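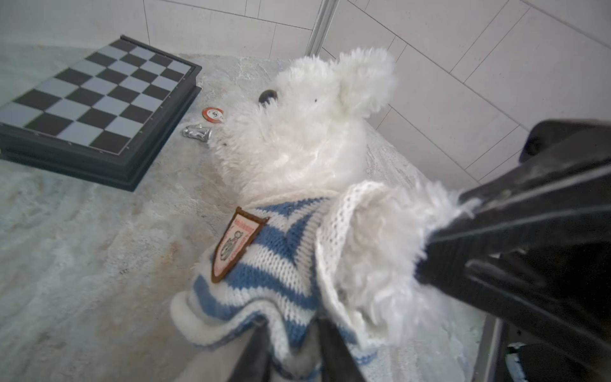 Alper Bayram came to the open day at Drillura with a thermos, a notebook and no great expectations. He ran a packing floor for years before he started writing about machines for a trade newsletter, and he has sat through a lot of demonstrations. "I have seen so many robots wave at me," he said when we met in the parking lot afterward. "I would like to see one fold a box that somebody already folded wrong."

The day was 12 Nov 2022, and Drillura had promised 200 visitors a look at Todora, its system for handling household objects. The invitation, sent out in October, used the word "everyday" 4 times. Bayram had circled each one.

I asked him what he made of it.

"The coffee was good," he said. Then he thought a little. "Look, it's not nothing. A stuffed toy is harder than it looks. A metal bracket is the same shape every time you come back to it. A bear with long curly fur and a knitted sweater is a different shape every time you touch it. So I give them that. They could have picked a cardboard cube and they didn't."

What bothered him was the talk that went with it. The presenter, he said, moved very fast from a gripper holding a toy's paw to a future in which nobody over seventy would have to pick up after the grandchildren. Bayram raised his hand at that point and asked how often the thing fails.

"He told me they had done 383 runs. I said fine, and how many went well? He said it depends what you mean by well. I wrote that down, because I thought it was the most useful sentence of the morning."

Did he get a number in the end?

"I got a lunch voucher."

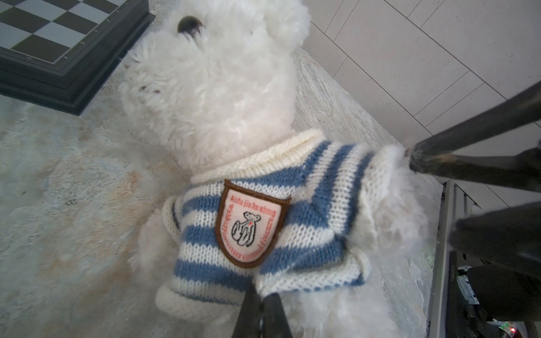 Todora's grippers at the bear during the open day at Drillura.

Bayram is not against the work. He kept coming back to the people who do it, and he was kinder about them than about the slides. He had a long talk with one of the engineers next to the coat rack, out of earshot of the stage, and came away with a better opinion of the project than he had going in.

"She was straight with me. She said soft things are miserable. You press too hard and you crush it, you press too lightly and it slides out. And fur hides where the edges are. You think you have the arm and you have a handful of fluff. She said some days she goes home and her own kid throws a toy across the room and catches it, and she wants to quit."

He laughed at that, then went back to complaining. The demonstration ran for 40 minutes, which he thought was too long for what it had to show and too short to learn anything from. He would have liked to walk in unannounced on an ordinary workday and sit in a corner.

"At Karakaya they let me do that. I sat there a whole afternoon. It was boring and I learned a lot. The machine stopped, a guy came over, he fixed it, it stopped again. Now I know what it costs to run, more or less, because I know what that guy's afternoon looks like. Here I know what the brochure looks like."

I put it to him that an open day is meant to be a show, and that visitors with children want to see something friendly.

"Sure. And a bear is friendly. That is my point. You put a teddy bear down and everybody goes soft, me too. Put a sack of wet onions there and people start asking about the price."

He did ask about the price. Drillura would say only that Todora is not for sale yet and that a trial with Flarnach, a chain of nursery suppliers, is being discussed. Bayram underlined "discussed" in his notebook and turned it around so I could see.

Would he go back next year?

"If they invite me after today, yes. I'd bring my own things. A sock, a phone charger with the cable in a knot, one of those thin plastic bags from the produce aisle. Let me put them down how I want and then start the clock. If it manages the bag I'll write two pages of praise and they can frame it."

He screwed the lid back on his thermos and went to look for his car, which he had left on the far side of the loading dock.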